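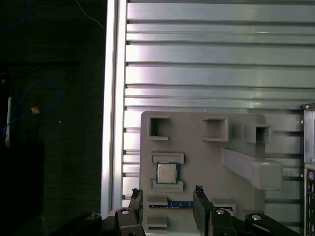
Home | Places | Getting Around | Wildlife | Random Page

Pludside Ferry Safari

The Pludside ferry safari is a slow boat trip through the reed channels between Pludside and Hikby, run from June until the water drops too low for the bigger boats. I've done it four times now and I still look after this page, so forgive me if it reads more like a letter than an encyclopedia entry!

Boats

Two kinds of boat work the channels. The Tran is the big one, flat-bottomed with a canvas roof and benches down both sides, and it takes the main channel all the way to Hikby. The Dikau is smaller and lower and gets into the side creeks, so you sit much closer to the birds (and to everybody's elbows). I'd pick the Dikau every time unless you have bad knees, as you climb in over the side and there's only one small step to help you.

Both boats have roll-up sides. The crew drops them when it rains, and then you can't see a thing until they go back up.

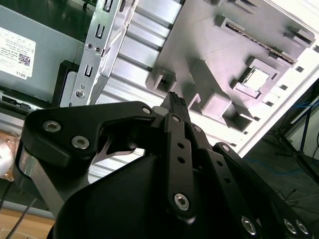
Route

The full run is 81 kilometers and takes two days, with a night at the Hikby landing. From Pludside you go past the old grain dock, then into open water for an hour or so, and after that it's reeds on both sides until lunch. Otters are common in this stretch, mostly before 9 a.m. Herons are everywhere. I have never seen the marsh deer that's painted on the ticket office, though other people on my boats have, always on the other side.

The day trip turns back at the second creek. It's fine, but you miss the wide lagoon, and for me the lagoon is the whole reason to go.

Fares and luggage

A seat on the two-day trip costs 400, and the day trip is 200, both paid at the Pludside office. Lunch is included, dinner at Hikby isn't. Soft bags only, please, because the lockers under the benches are shallow and a hard suitcase won't go in.

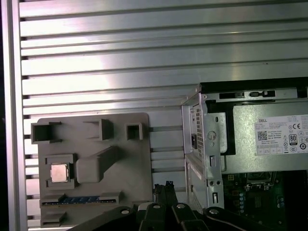 Getting there

The bus from town stops right outside the ticket office, except on Sunday, when it only goes as far as the bridge and you walk the rest along the levee. Bring a hat for that walk. There's parking behind the office too, on gravel, and it fills up early in the season.

Shares: 2468 | Comments: 81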